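Home | Gallery | News | Find Us

Coffee Corner, Before and After

If you haven't been up to the second floor since May, the coffee corner has had a proper sorting out! I spent most of an afternoon on it with Tineke Bosman (she labels, I carry) and we got through far more than I expected. A few notes to go with the gallery, mostly so people know where things live now.

The big cupboard went first. We pulled out 245 paper cups, all of them the old Koster size that doesn't fit under the new machine -- they're in a crate by the stairs if you want some for seedlings.

The Fevo kettle got descaled and is back on its shelf. Please fill it from the filter jug, it really does make a difference.

Mugs: one shelf, handles to the right. Mine is the chipped one.
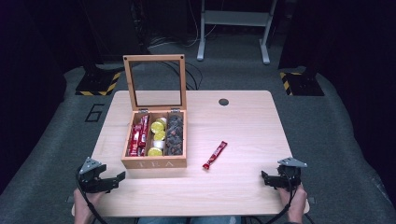
Stasine Office Services -- Kitchen & Supplies Team

My favorite part, the tea box! It says TEA on the front and there's hardly room for any, what with red stick packets on the left, capsules in the middle (the yellow lids are so cheerful) and the dark brown pods filling up the right side. One red stick still out on the table when this was taken.

Refills go in the drawer underneath the machine, about 90 pods at a time. Tell me or Tineke when it gets down to the last row.

6 comments | Share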